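Section 4: Setting up your Drullia cake airbrush

Okay, you've read the safety pages (or skipped them, I know how it goes) and you've got a compressor, a coiled hose and an airbrush in front of you. This section gets you from there to your first even coat of color on a practice cake. It covers the standard Drullia and the smaller Pan. Where the two are different I'll say so.
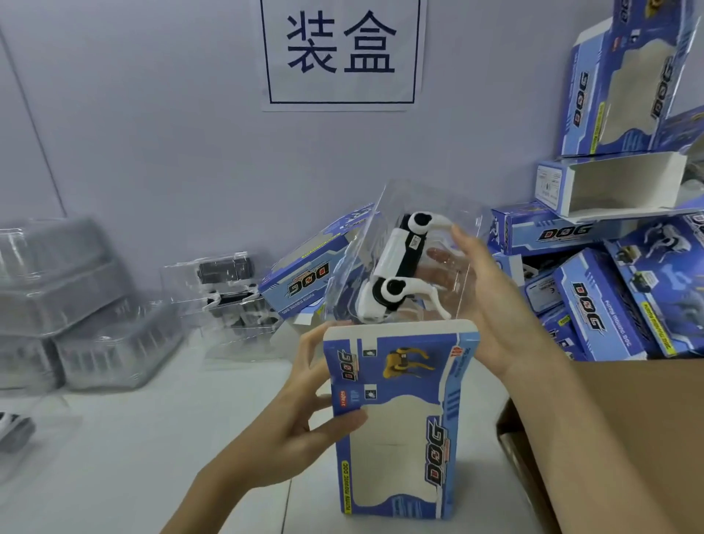
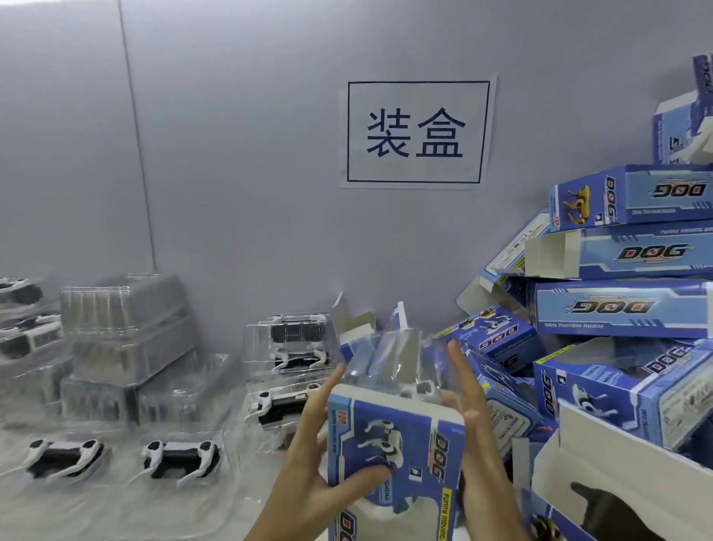 Clear plastic tray going into the open top of a blue and white "FUNNY MOVING DOG" box.

Before you start

You'll need a sheet of parchment, a paper towel or three, a cup of warm water, a bottle of Brutia airbrush color and something to practice on. I use the dome I cut off when I level a cake, with a thin coat of buttercream, chilled hard. A foam dummy covered in fondant is great too, and you can wipe it off and go again!

Caution: The compressor in this kit is made for 110 volt outlets only. If you've moved overseas or you're borrowing a kitchen abroad, don't plug it in with a travel adapter.

4.1 Connecting the air

1. Set the compressor on a flat, dry counter with its rubber feet down. Leave a hand's width behind it so the vent can breathe. I keep mine on a folded dish towel, which cuts the buzzing quite a bit.

2. Check that the power switch is off, then plug it in.

3. Screw the plain end of the hose onto the compressor. Finger tight is plenty. I used pliers on my first one and chewed up the threads, so please leave the pliers in the drawer.

4. Screw the other end onto the bottom of the airbrush. On the Pan you'll need the little brass Clallen adapter between the two. It's in the bag with the spare needle, and it's very easy to throw out with the packaging.

5. Rest the airbrush in its holder, turn the compressor on and listen. You should hear a steady hum. A hiss at either end of the hose means a loose joint, so switch off, back the fitting out and start the thread over.

Note: The standard Drullia has a dial for pressure. Start at 24 psi. The Pan has a single fixed setting, so skip to 4.2.

4.2 Trying it with water

Please don't go straight to color. I did, and there was red on my kitchen ceiling for most of September.

1. Put a few drops of warm water in the cup.

2. Hold the airbrush like a pencil with your index finger on top of the trigger.

3. Press straight down. Only air comes out, and that's right.

4. Keep pressing and slide the trigger back slowly, a tiny bit at a time. Now you'll see a fine mist on the parchment.

5. Slide forward first, then let up. Always in that order! If you let up while the trigger is still back, a bead of liquid sits on the tip and spits the next time you press.

Do this until it feels dull. Draw lines, draw dots, write your name badly. It took me a whole evening with the radio on before my finger quit jerking.

4.3 Adding color

1. Shake the Brutia bottle hard, with the cap on (ask me how I know).

2. Put 4 drops in the cup. That covers more cake than you'd think, and the cup tips over easily when it's full.

3. Spray a line on the parchment first to clear out the leftover water. The beginning of the line will look pale.

4. Hold the brush a hand's length from the cake and start moving your arm before you slide the trigger back.

5. Turn the cake slowly with your other hand and go around in light passes. The first coat should look too faint. Let it dry to the touch and go around again.

Caution: Use only colors labeled for airbrushes. Gel color thinned with water will clog the nozzle, and luster dust has to be the premixed liquid kind.

Note: On buttercream, chill the cake first or the air will push ripples into it. Fondant can be sprayed at room temperature, but wipe off any shortening or cornstarch or you'll get bald spots. For dark shades like navy or black I turn the dial up to 32 psi and do extra coats, and I leave the cake alone for 24 hours before I add any white piping next to it.

4.4 If something looks wrong

Spider legs running out from the dot: you're too close, or the trigger is too far back.

Grainy, speckled color: raise the pressure a little. If that doesn't help, the nozzle probably has dried color in it and needs the soak in Section 5.

Bubbles in the cup: the nozzle cap is loose. Turn it clockwise until it's snug.

Nothing comes out at all: check that the needle nut at the back is tight. When it's loose, the trigger moves but the needle stays put.

4.5 When you're finished

Empty the cup, wipe it out, and spray warm water through until it runs clear on a paper towel. Do this between colors too, especially going from dark to light. Turn off the compressor, press the trigger to let out the air left in the hose, and unscrew the airbrush. Hang the hose loosely and let the cup air dry with the lid off.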